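Okari Introduces Field Kit for Collecting Fingerprints and Trace Evidence

PRALTPORT, March – Okari, a supplier of forensic and law enforcement equipment, announces today the release of the Verncombe Field Kit, a compact set for officers who must collect latent fingerprints and small trace evidence before a specialist can arrive. The kit is available for order from this month by police departments, sheriff's offices, corrections facilities and private security companies.

The Verncombe Field Kit was developed during two years together with patrol officers and evidence technicians. Many of them told us the same thing: the big laboratory cases stay in the station, and what is in the patrol car is often incomplete or too old. The new kit weighs less than a full duty belt and it closes with one hand, also when the officer wears gloves.

Each kit contains black and white latent powder, a magnetic powder with its own applicator, two fiberglass brushes, lifting tape, hinge lifters, backing cards, a photo scale, tweezers, paper evidence envelopes, tamper-evident bags, nitrile gloves and a small inspection light. The supplies are enough for 87 lifts under normal use. All of the powders come in jars with a wide mouth and an inner seal, so that the jar can be opened in wind without losing much of the contents.

"We have asked officers what they leave at home and why," said Catrin Gittins, product manager at Okari. "The answer was almost always the weight, and after this the mess. When a jar opens in the trunk one time, the kit does not go back in the car. We changed the lid six times before we were satisfied with it."

The case has a removable tray with fixed places for every item, and a printed outline under each place shows what is missing. Consumed items can be ordered one by one, or as a refill pack that contains powder, tape, cards and gloves. A chain of custody form is printed on the envelopes and bags, with space for the case number, the item number, the location and up to four signatures.

Before the release, the kit was used for a trial period by the police department of Kanaan, where 200 officers received a short training. The training takes roughly 40 minutes and covers the choice of powder, the correct pressure of the brush, the lifting of a print from a curved surface and the marking of the card. Okari offers this training free of charge with the first order – at the customer's location or as a recorded course.

The kit is not intended to replace the work of a crime scene unit. For serious offenses, officers should secure the area and follow the rules of their own agency. It is meant for vehicle break-ins, burglaries, vandalism and similar cases, where a print is often not collected at all.

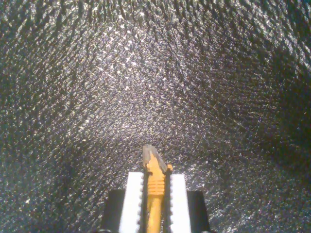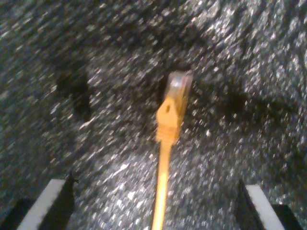
Orders can be placed through the regional sales offices of Okari or with the customer service desk in Praltport, which is open from 8 a.m. Agencies that already have an Okari account can use their present terms. Departments that want to test the product before buying can ask for a loan kit for a period of 30 days, and the cost of shipping is paid by Okari in both directions.

A second version with casting material for footwear and tire impressions is in preparation. Details and price of this version will be announced later.

About Okari
Okari makes and distributes evidence collection supplies, property room storage and training material for law enforcement. The company has its main office and warehouse in Praltport.

Press contact
Catrin Gittins, Product Manager
Okari, Praltport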